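4. Handover etiquette

Figure 4. A photo card in the grip of the robotic hand; further cards lie on a board held by a person. 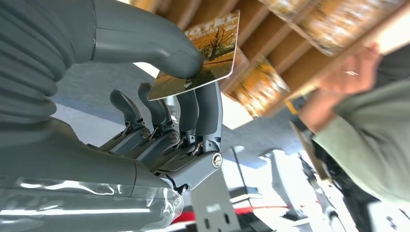 4.1 Rules for thin and glossy objects

Existing guidance on handing things between people and machines is generous on the subject of crushed fingers and nearly silent on the subject of crushed stationery. The Jundine guideline, in its 2018-07-22 revision, gives a card the same single paragraph it gives a brick: hold firmly, release when asked. We followed it faithfully and creased a good many autumn trees.

The house rules we use now were drafted by Yichen Shao and argued over by everyone else. The thumb goes on one face of the card and the fingers on the other (Fig. 4). Grip force is set by the stiffness of the object, never by the confidence of the programmer. The person keeps hold of the board or tray throughout, and the robot may not pull. If the card fails to come free within 2 seconds, the hand opens and waits, a courtesy we have found hard to teach to colleagues.

Release caused the longest quarrel. Sala (the method, named after Dario Sala, who would like it known that he didn't ask) lets go on the first tug. Tudisix waits for a steady pull. The first drops cards and the second starts a tug of war, so rule 7 asks for the steady pull but caps how long the robot may insist on it.

We logged 2496 handovers under these rules, the first 1000 of them before the cap was added in February. The two sets are reported separately in Section 5. Pooling them would have given a smoother curve and a worse paper. Damaged cards were kept, labelled and counted, and are stored at Enwood in a box that nobody has offered to tidy.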